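Jarideck Two-Arm Teaching Station

Teach a robot a task the way you'd teach a new coworker: take its hands and go through it together. That's the whole idea behind the Jarideck, and after two years of building these at Kanville we still get a kick out of watching somebody do it for the first time.

The station is a pair of leader arms, a foot pedal, a desk stand and our recording software, Lilby. You hold the leader arms and the robot's own arms follow. Every joint, every finger command and every camera view is saved against the same clock, so what you have at the end of a session is a stack of clean demonstrations you can train on that night.

Two ways to teach

Remote control. Sit or stand at the leader arms, up to 3 meters from the robot, and drive both sides at once. The triggers carry a light push-back when the follower meets resistance. It's gentle, but you learn to read it quickly, and it matters a lot on doors, drawers and latches.

By hand. Press the pedal and the follower arms go slack enough to move with your own hands. Put them where you want, tap the pedal, and Lilby stores the pose. Great for starting positions and for fixing the one awkward reach in a task that's otherwise fine.

You can mix the two in one session. Vojtěch Tóth, who wrote most of the pedal code, teaches the approach by hand and does the contact part by remote. I do it the other way around and we have never settled it.

Hands and grippers

Jarideck drives plain grippers and multi-fingered hands from the same leader arms. Swap the follower end, pick the matching profile in Lilby and recalibrate. Finger mapping takes longer to get right than gripper mapping (a trigger is open or closed, a hand has opinions), so give yourself an afternoon with it.

What to teach first

Start with something that sits still and has an obvious "done." We like kitchen appliances for this. A microwave is wonderful practice: a button to press, a door that swings, a cavity with real depth to it, and edges that are easy to bump. It also makes both arms plan around each other, because once the door is open it takes up a good part of the left arm's space.

Our demo set for the microwave task has 178 demonstrations, recorded by Ayodele Dauda and Latrice Park. It comes with the station, so you can replay other people's driving before you try your own – very humbling, very useful.

Microwave task, door open and door closed: 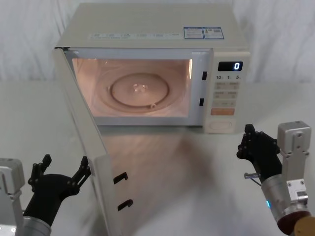
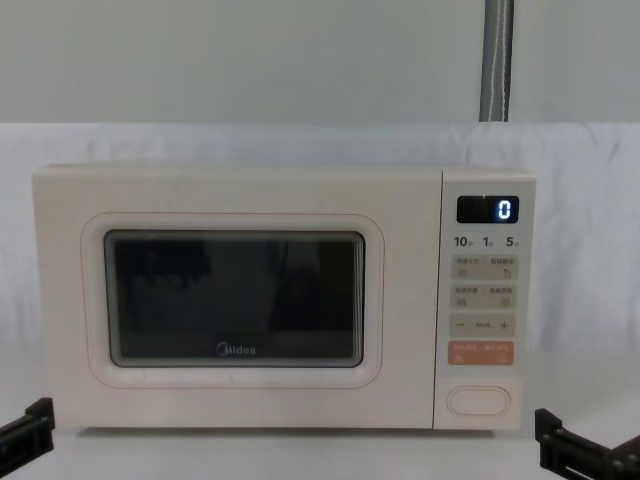 Keep your first demonstrations short. Most of ours on simple tasks run 29 seconds or less, and a driver who rests between takes gives you much smoother motion than one who powers through. Throw out the takes where you hesitated in midair. Lilby has a trim tool, but a fresh take is usually quicker than editing a bad one.

In the box

Leader arms, left and right
Desk stand with clamps
Foot pedal
Cables and power supply
Lilby license for one workstation
Printed quick-start guide

Follower arms, hands, grippers and cameras are sold separately. The packed station ships under part number 902. The Kadlec wrist adapter is in stock again and fits both sides.

A new Lilby release is planned for December, with side-by-side replay of two takes. I've been using the test build and I love it!

– Radek Ševčík, Kanville

Comments

Matěj Pešek
Does the pedal work with the left foot? Our bench has a leg right where the pedal wants to go.

Radek Ševčík
Either foot, and the cable is long enough to run behind the stand. You can also change it to press-and-hold in the settings.

drawerpull
Got ours running this week. The push-back on the triggers is softer than I expected but I quit overshooting door handles by the second day. Please make the clamps open wider, our table is thick.

Latrice Park
Wider clamps are on the list! Until then, the stand has bolt holes underneath if you don't mind drilling.

Contact Kanville | Shipping and returns | © 2023 Kanville | Back to top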